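Household Help > Kitchen > Small appliances and benchtops

Where do you keep wooden utensils when the toaster and rice cooker take up the whole bench?

Posted by Hatice Şimşekoğlu
01/11/2023

We moved into a unit in May and the kitchen has one decent stretch of benchtop. On it I have a two-slice toaster and a rice cooker, and both get used every day so I don't want to put them in a cupboard. My wooden spoons, spatulas and so on used to live in a tall ceramic jar beside the stove. In this kitchen the only spot left is the end of the bench, and every time I reach for something at the back I knock the jar.

It has already gone over twice, the second time into the sink, and now it has a crack down one side. The other problem is that the bottom of the jar was always a bit damp. When I emptied it, two of the spoons had dark marks on the ends of the handles and smelled musty.

The drawer isn't much help. It's 25 cm wide inside and the cutlery tray fills it. I can't drill into the tiles because we rent. My husband thinks we should throw out half the spoons, and he may be right, but that doesn't fix where the other half goes.

Things I have looked at so far:
- a stick-on rail from Plinonier (the reviews say it lets go when the tiles get steamy)
- a bamboo box with no holes in the bottom
- a magnetic strip, no good for wood obviously

Also, is it all right to have wooden things standing close to a rice cooker? Ours lets out a lot of steam near the back. Can I save the two marked spoons or should they go in the bin?

Thanks in advance.

3 replies

Volkan Polat
Member, 733 posts

Your jar is the cause of the black marks. A closed jar has nowhere for the water to go. You wash a spoon, give it a quick wipe, stand it in the jar, and whatever is left on the handle runs down and sits there. End grain soaks up water faster than the rest of the wood, so the bottom of the handle goes first.

Get something open. Wire is the best choice for a small kitchen because air gets in from all sides and you can see when crumbs have built up. It should be a bit more than a third as tall as your longest spoon or it will tip. If your bench is slippery, put a square of that rubbery shelf liner under it.

For the two marked spoons, try this first:

Scrub them with hot water and a bit of dish soap, then rub with coarse salt and half a lemon. Rinse and dry them with a towel. Leave them lying on a rack for two full days, turning them once. When they are properly dry, sand the dark ends with 100 grit paper, then something finer if you have it. Wipe off the dust and rub in food-grade mineral oil. Let it soak overnight and wipe off the extra.

If the mark goes deeper than you can sand, or the smell is still there after they dry out, bin them. A wooden spoon costs a few dollars. I lost a good olive wood one this way and kept sanding it for far too long before I gave up.

As for the rice cooker, keep wood well clear of the steam vent. Find out where the steam comes out on yours. Some vent from the top of the lid and some closer to the back. And don't push the cooker right under an overhead cupboard, the steam will lift the finish off the bottom of it. Ours has a swollen patch the colour of weak tea from exactly that.

Necati Yalçınkaya
New member

just use a mug

Firdevs Dönmez
Member

I agree with Volkan about going to wire, and I'd add a few things about where to put it, as my bench sounds a lot like yours.

The order matters more than the holder. I had everything pushed up against the wall in one line and the utensils at the far end, the same as you, and I was always reaching over something. Now the two appliances are apart with a gap in the middle, and the utensils stand in the gap. The appliances work as bookends, so a knock from the side can't send the basket into the sink.

A few points from doing it this way:

The cooker lid needs room. Open it all the way before you decide where anything goes. Mine tips right back, and the first time I set this up the lid hit the shelf.

Keep the utensils forward of the toaster. You don't want a wooden handle leaning over the slots, and it is easy to forget that a long spatula sits at an angle. If you can't get a hand's width between them, move the basket when you make toast.

Run the toaster cord out to the side that is away from the basket. I had mine running behind everything and it caught on the wire. If your power point is on the wrong side, swap the two appliances over.

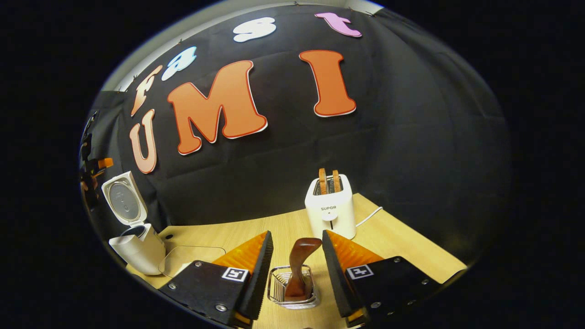 Rice cooker left with its lid up, toaster right with the cord going off to the side, wooden utensil standing in the small wire basket.

The basket doesn't need to be big. A small one limits how many you keep out, so your husband might get his way after all. I keep out only what I cook with in a normal week. The rest (rolling pin, the long salad servers, the jam spoon) are in a cloth bag on top of the fridge. If I haven't gone to the bag for something in a year I give it away.

I bought my first basket from Aksoy, from the bathroom section. It was cheaper there than in kitchens. Check the feet before you pay though. Bare wire scratches a timber bench, and I had to stick felt dots under it. The felt gets grubby near a sink so I change it now and then.

One thing I would do differently from Volkan: I don't put spoons in the basket straight after washing, even a wire one. They lie on the dish rack until the next morning. In winter our kitchen is slow to dry anything and I would get the odd grey spot otherwise.

I wouldn't buy the stick-on rail. I had one from Clellero on painted wall and it took the paint off with it, and then there was the bond to worry about.

Hatice Şimşekoğlu
Thread starter

Thank you both. I tried the gap in the middle tonight using a plastic tub and it does work better. I had to swap the toaster and cooker over because of the power point. The cooker lid just clears the cupboard if I pull it forward almost to the edge of the bench when I'm cooking.

The spoons are drying on the rack. One looks all right, the other I'm not sure about. I'll get sandpaper on the weekend.

Firdevs, does the wire ones rust at all? The sink splashes a bit at that end.

Firdevs Dönmez
Member

The coated ones do, at the joins, once the coating chips. Mine lasted a few years. Stainless costs more but it has been fine so far.

Was this page helpful? Yes / No
Related: Cleaning crumbs out of a toaster - Rice cooker lid won't click shut - Oiling wooden chopping boards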